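Print this section
E-mail this section to a colleague

3.2 Gathering the examples

All examples were recorded at our Flindden site on a two-armed bench, with a person guiding the arms from a second station. Each operator worked for no more than an hour at a time. We gathered 497 recordings over the October block and kept every one that had a full set of camera streams, including those in which the task was not finished. Recordings with a missing stream were set aside and are not used in this paper.

Two kinds of view are stored for every recording, one from the wrist and one from the head. 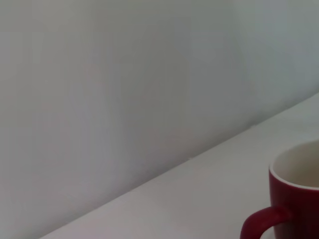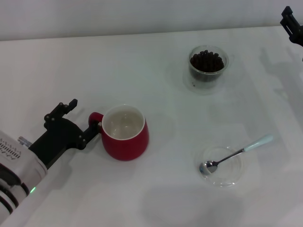
Figure 7. The red mug in a wrist view (first) and a head view (second).

The learning system, which we call Tuvar, takes both views at each step and predicts the next short run of arm movements. Early versions used the head view alone and did poorly when the target was small or partly hidden by the arm. Adding the wrist view helped, but it brought its own trouble – a wrist camera often sees very little. In the first view of Figure 7 the mug is only partly in sight, down in the corner, and most of what remains is pale wall and bare surface. The head view has the mug, the glass of coffee beans and the dish with its spoon together, so Tuvar can still place the mug among its neighbours. We did not remove such wrist views from the training set. In a trial where 101 recordings were filtered to drop them, the arm tended to stall on approach.

Labels were added afterwards by two people using the Sial tool. They marked the start and end of each grasp, and a further 200 grasps were marked twice to check that they agreed.

Related items
Section 3.1: Bench layout and arm control
Section 3.3: Splitting the recordings for training
Nasov: a shared store for two-arm recordings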